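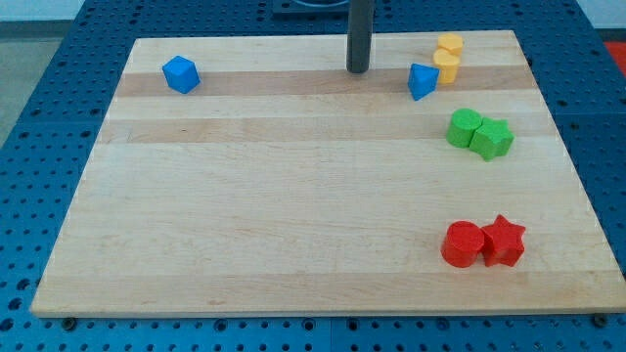 2 min read

July 8, 2020

Glue notes again, sorry to anyone hoping for something more exciting! The second batch of strips for the Kondero boards came out of the clamps this morning and I'm much happier with them. I'd mixed the lighter and darker bits so you get proper bands (the first lot looked like a hospital tray) and left them clamped for almost 30 hours.

Planing went well apart from some tear-out near one end, where the grain flips. Next time I'll mark the direction in pencil before I glue anything, which I also wrote in here last July and then didn't do.

Girkov want 174 of the small size, oiled, no feet. I've told them the oil needs 2 coats and they seem fine with that. The Bilyk tin is nearly empty and it's gone a bit gloopy round the rim, so whoever orders next, please get the bigger one. Still need to sharpen the block plane.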